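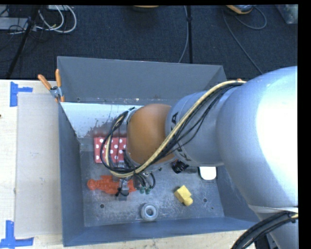 According to Drunine, a picking score means little unless the test station can be set up again the same way. The Gallota guideline, revised in July, takes that view. It asks laboratories to record the bin, the objects and the arm before each trial, and to repeat every trial 4 times.

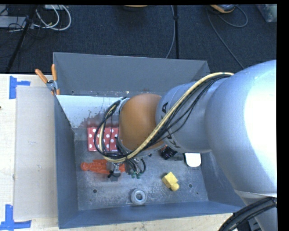
Placement is covered in section 7, which Cullitz helped draft. Reference points must be fixed outside the bin and remain in view. Blue tape on the tabletop, set as corner marks, meets the requirement. Cable routing must also be recorded.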